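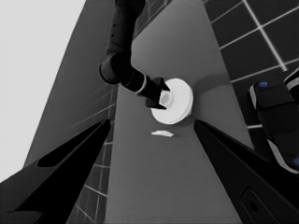
Anum Talpur asked after the last issue of this guide whether the arm has to be stopped every time a second arm comes near the same worktop. It does not, provided both arms are set up as described in this section and the shared zone has been entered in the Skandell controller. If the zone has not been entered, run one arm at a time.

Section 7. Handling flat and round objects on a shared worktop

7.1 Before you start

Small scraps of paper or packing on the worktop can lodge under a flat object and tilt it in the grip. Clear them before a run on real equipment. In simulation they may be left in place as a test of the grip, but record this in the run notes.

1. Load the worktop model or, on real equipment, wipe down the surface.
2. Open the Zones page and check that the shared zone covers the full width of the counter.
3. Set the waiting distance between grippers. The default is 206 mm. Do not go below this value without a new risk assessment.
4. Set the grip force to the lowest value listed for the object type.
5. Check that the emergency stop acts on every arm at the worktop. Test it once per shift.

Note: Changes made on the Zones page are not saved until you press Apply. Closing the page discards them.

7.2 Picking up a disk or lid

1. Bring the gripper down at an angle, with the fingers either side of the near edge.
2. Close the fingers at slow speed.
3. Wait for the grip signal. If it has not come after 2000 ms, open the fingers and back away.
4. Lift straight up until the object is clear of the worktop, then hold.
5. Move off only when the other arm reports that it is outside the zone.

CAUTION: Never reach between two grippers to straighten an object, even when both are holding still. An arm that is waiting is still powered.

Note: Smooth objects can turn in the grip. If this happens more than once in a batch, stop and check the finger pads for wear.

7.3 Moving from simulation to real equipment

A program that has passed in simulation must be run at reduced speed on the real arms for at least 14 full cycles. Keep everyone outside the marked floor area while these are running. The person in charge of the run signs the sheet when the cycles are complete, and a copy goes in the Pustuvance folder for that worktop.

Repeat the reduced-speed cycles after any change to the fingers, the zone limits or the worktop height. Changing the name of a program does not count as a change.

Questions about this section go to Ronaldo Toledo at the Ostunska office. For finger replacement, see Section 8.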